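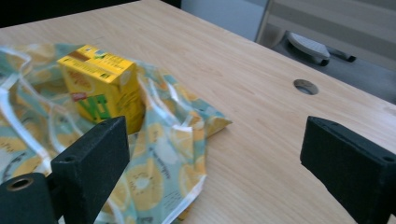

Britta Diekmann would rather have the kids talk first and read later. The way the evening English classes in Grovholm run now, she wrote to the course office on Monday, her group gets a page of big numbers and goes quiet for half the lesson.

So a change is coming. From November the beginner groups switch to short speaking tasks at the start of each class — prices, bus times, phone numbers, that kind of thing. Worksheets after the break. Pairs first, then groups of four.

Tane Mudgway, who teaches two of the groups, tried it out last month with a price game. One learner has the price list, the other has the shopping list, no peeking. Nothing over 200 in the first round, up to 600 in the second. Thirteen and thirty still get mixed up, he said, but they're asking eachother to repeat it now. In English, mostly.

Not everyone is sold. Wolfram Thiele wants the written drills kept for adults with a test coming up. Those stay for the time being, in the late class only.

Handouts can be picked up at the front desk from 4 p.m. Teachers who want the second set should tell Monique Besson how many copys they need. Room list to follow.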